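Bench tips: picking up small boxes with hand-held grippers

Quick notes from the Vetton bench, typed up Wednesday between sessions. Mostly for whoever takes over from Hema in November. Add your own at the bottom.

Why bother. We compared two ways of recording box-into-tray demos. Batch one, everybody did it however they liked. Batch two, same people, same boxes, but with the habits below. 700 demos in each. Policy trained on batch one got the box into the tray 80 times out of 100 trials. Batch two, 91. Same training settings, nothing else touched. Not a huge study but enough for me to change how I work.

So, the habits.

Put a plain board on the table first. Matte, light, flat. Glossy ones throw glare and the box edges wash out. Wipe it before you start, crumbs show up more than you'd think.

Leave a real gap between box and tray. Crowd them and the fingers bump the rim on the way down, then you get a clip full of nudging.

Turn the box. Straight, diagonal, the other diagonal, on its side. Batch one was nearly all straight-on because people tidy up without noticing. Senthil is the worst for this (sorry). 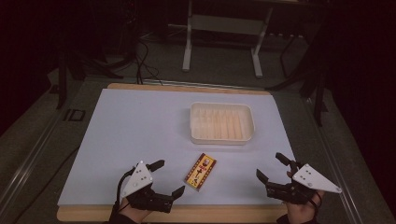 Open the jaws before you move in. Fully open, then go. Half the bad clips in batch one had fingers opening right over the box and knocking it away.

Light cartons crush. Squeeze until it stops sliding, then stop. If a corner goes soft swap the box, a squashed one teaches the wrong width. Stuffing it with folded paper helps alot.

Ribbed trays: set the box down flat, let go, lift straight up. Dragging it accross the ridges makes it hop.

Cables. Loop them behind your hand with some slack and check both sides before the first take. Tight cable = jerky wrist = clip in the bin.

Swap hands. If the box is nearer the left, use the left. Don't reach over. Tharindu tried reaching over for one whole afternoon and we kept none of it.

Stop when your grip gets tired. Short sets, shake your hands out, go again.

Things I haven't tested: soft pouches, round tins, anything with a shiny lid. Nuala says a strip of masking tape on the lid cures the shine but I only have her word for it. Also no idea how much of the gain is the jaws tip and how much is turning the box, we changed everything at once. Separate runs next, if the Lirkov bench is free.

Spare boxes are in the drawer under the kettle. Put them back please.

Marit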